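Section 4. Setting Up and Filling the Snack Tin

This section covers the table, the tin and the packing of individually wrapped snacks. It applies to the standard tin supplied with the Golemico hospitality set and to any other rectangular metal tin of a similar size. Cleaning the tin is covered in Section 6.

4.1 Before you start

You will need:

One tin with its lid
One plastic tablecloth, white or another plain color
Individually wrapped snacks
A soft dry cloth
Date labels and a pen

Wash and dry your hands. Use only snacks that are still sealed in their own wrappers. The tin is not lined, and unwrapped food must not be put directly against the metal.

Note: The lid does not form an airtight seal. It keeps dust and light off the contents, but the wrapper is what keeps the food fresh.

4.2 Preparing the table

1. Clear the table and wipe it down.

2. Spread the tablecloth and smooth it from the middle toward the edges. Folds under the tin will make it rock when you press on one end.

3. Set the tin near the middle of the table with one short side facing you. Take off the lid and put it somewhere out of the way, inside facing up.

4. Wipe the inside of the tin with the dry cloth. Go into all four corners, where crumbs and bits of foil collect.

Caution: The upper rim of the tin can be sharp if it has been dented. Run your eye along it before you reach in. Do not use a tin with a split or bent rim. Replacement tins are listed in the parts table under Sandberg, item 370.

4.3 Sorting the snacks

Put the snacks on the cloth to one side of the tin, close enough to reach without leaning. A loose pile is fine at this stage. Most assortments break down into these groups:

Flat packets, including most candies and small cakes in foil
Bars, such as grain or nut bars in clear wrappers
Pouches of flakes or other light, crushable contents
Baked goods in clear wrappers
Larger bags that can be folded or squeezed to fit

Check the date on each wrapper as you sort. Anything past its date should be thrown away. Anything with less than a month left goes in last, on top, so that it is eaten first.

4.4 Packing the bottom layer

1. Start with the flat, sturdy packets. Place the smallest one against the back wall.

2. Lay the next packet lengthwise in front of it. The ends may overlap a little. Overlapping crimped ends saves space and does no harm to the seal.

3. Add the third packet at the front. Lower it all the way to the floor of the tin before you let go. 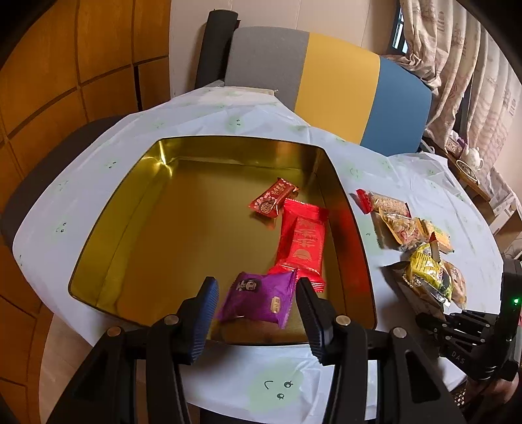
4. Turn each packet so that the printed side is up. People choose by the picture or the name, and a packet lying face down tends to get left until the end.

5. Fill the remaining gaps along the walls with small pieces. Do not push hard. If a packet will not go in with light pressure, take it out and try another one.

Note: Foil wrappers slide easily on the smooth floor of the tin. If the bottom layer keeps shifting, cut a sheet of plain paper to size and lay it in first. Do not use printed paper or newspaper.

4.5 Packing the second layer

Bars go in next, side by side and all in the same direction. Grain bars and other crumbly bars should be picked up near the middle, with two points of contact, and not by one end. A bar that has been broken inside its wrapper is still good to eat but should be put in the tin for home use and not the one for guests.

Pouches of flakes and wrapped pastries go on top of the bars. Nothing heavy should be placed over them. If the lid touches a pastry when you close it, the tin is too full.

Caution: Do not press down on a sealed pouch to let the air out or make it thinner. The seam will open before the pouch gets noticeably smaller.

4.6 Large and soft bags

Bags that have a lot of empty wrapper around the contents need extra care. Handle them one at a time.

1. Stand the bag upright and let the contents settle to the bottom.

2. Hold it by the two sides, with even pressure. Squeezing from the front and back tends to crush what is inside.

3. Fold the empty top of the bag over toward the front. One fold is enough for most bags.

4. Look for the date before you fold. On many bags it is printed near the top seam and will be hidden once the flap is down. If so, copy it onto a date label and stick the label on the outside. 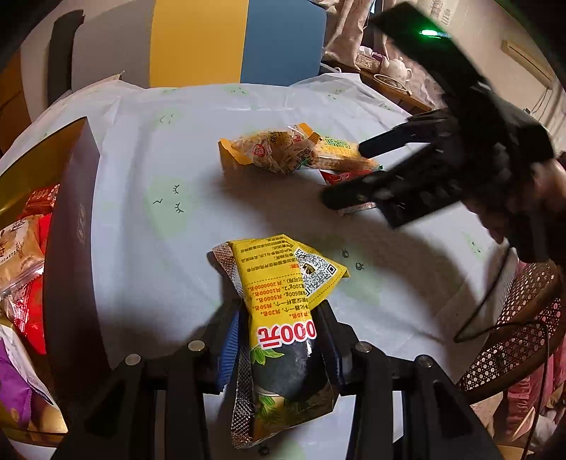
5. Place the bag at one end of the tin with the fold underneath, so that its own weight keeps the fold closed.

Some bags carry a prize offer or a code to scan. If you want to use the offer, do it before packing. Codes printed across a fold are hard to scan later, and a crease through the middle may stop them from reading at all.

4.7 Closing and storing

1. Check that no wrapper is sticking up over the rim.

2. Lower the lid evenly and press the two short sides at the same time.

3. Write the packing date on a label and put it on the bottom of the tin. Labels on the lid leave a mark in the finish.

4. Store the tin in a cool, dry cupboard, away from the stove and out of the sun. Chocolate should not be kept above 67 °F.

Tins may be stacked two high. Lument shelf inserts are rated for one stack per shelf.

4.8 Common problems

Lid will not close: Remove the top layer and look for a bag that has unfolded. Refold it and put it back at the end of the tin.

Packets slide to one end when the tin is carried: The bottom layer has gaps. Add small pieces along the walls or use the paper sheet described in 4.4.

Wrappers stick to the tin: The tin was put away damp. Empty it, dry it with the cloth and leave it open overnight.

Smells pass from one snack to another: Keep strongly flavored items in a separate tin. See Section 5, Zetton dividers.

Revised 19 September 2020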